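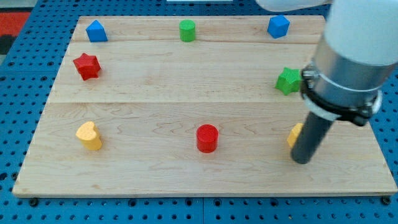
Figure 1. Small colored blocks on a light-colored wooden board.

Toy Lending in Lerngate: How Families Use a Shared Collection
Final report, Community Studies project
Submitted 3/31/18

1. Background

The Lerngate toy library opened in a former shoe store on Mudaliar Street. It lends toys, puzzles and games to families with children under eight. Members pay a yearly fee and can take home up to four items at a time for three weeks. The collection has over 700 items, mostly donated.

I picked the toy library for my project after using it with my younger cousins last August. I wanted to know which kinds of toys go out most, how long people keep them, and why some members stop coming. The library had loan records but had never sorted them by type of toy.

2. Method

I used two sources. The first was the loan log, kept in a program called Famari. Each entry gives the item, the date out, the date back and the member number. I was given a copy with the member names removed. I sorted the items into five groups: building toys, puzzles, pretend play, board games and ride-on toys. Items that fit two groups went into the one printed on the shelf label.

The second source was a paper survey. I left the forms at the front desk for a month and got 75 back. The form had 11 questions, most of them check boxes, with space at the end for comments. I also spent several afternoons at the desk watching how items were checked in and out, and I took notes on what slowed things down.

3. Results

3.1 What gets borrowed

Building toys were borrowed most often, followed by puzzles. This includes wooden blocks, snap-together bricks and magnetic tiles. Ride-on toys were borrowed least, but there are only a few of them and they were almost never on the shelf. If I divide the loans by the number of items in each group, ride-on toys come out first. I should have looked at it this way from the start, and I had to redo one of my tables.

Board games had an uneven pattern. They went out heavily before school breaks and hardly at all in between. Pretend play sets were steady through the year. The kitchen set and the doctor kits had waiting lists most of the time.

3.2 How long items are kept

Most loans came back on time. Late returns were more common for items with many small parts. In the survey comments, several parents said they kept an item late because they were still hunting for a missing piece. One wrote that she had moved the couch twice looking for a train wheel.

The library does charge for missing parts, but the fee list is taped behind the desk where members can't read it. Parents guessed the charge was much higher than it is.

3.3 Why members leave

This was the hardest question to answer, as the survey mostly reached people who still come. Among those who said they might not renew, the usual reason was opening hours. The library closes at 5:00 and is not open in the evening. Parking was next. Cost came up only a few times.

4. Check-in and part counts

Every returned item is checked against a card that lists its parts. For a puzzle this is quick. For a large block set it can take longer than everything else at the desk put together. When the desk is busy, bins are set aside and counted later, which means a missing piece may not be noticed until the next family has the set at home.

The library in Talora, which I visited once, weighs its block sets instead. Each bin has a target weight in grams on the label. The staff there said it catches most missing pieces but can miss a very small one. I tried this in Lerngate with a kitchen scale on 95 returns, and the weight agreed with the card count in nearly all of them. The ones that disagreed were sets where a piece from another set had been mixed in.

5. Recommendations

Post the missing-part fees at the front of the desk.
Weigh the block and brick sets at check-in, and count by hand only if the weight is off.
Try one evening opening a week for a season.
Buy or ask for more ride-on toys.

6. Limits of this report

The survey was short and only in English. The loan log has gaps from the first spring, when loans were written in a notebook that has since been lost. I did not talk to former members, and a follow-up project should try to reach them by mail. The scale test used one scale and one person, and the desk was quiet on the days I did it.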